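4.2 Setting up the table for the breakfast task

Brikport Robotics Club – arm station 2

1. Switch the arm off at the wall before reaching over the table.
2. Place the large plate near the top center.
3. Put the play food next to the plate, with gaps wide enough for the gripper.
4. Set the cup, the mug and the basket on the open side of the table, away from the oven.
5. Switch on, load the Zavetti profile and set the speed to 29.

Caution: Keep hands off the table while the arm is live – even when it is paused.

Note: If the arm stops short of the oven, rerun step 5. Report repeat faults to Arif Siddiqui. 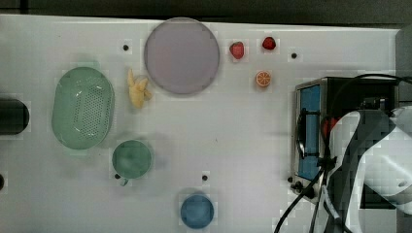 Figure 7. Table with play food and dishes, arm at the toy oven.

6. Start the run.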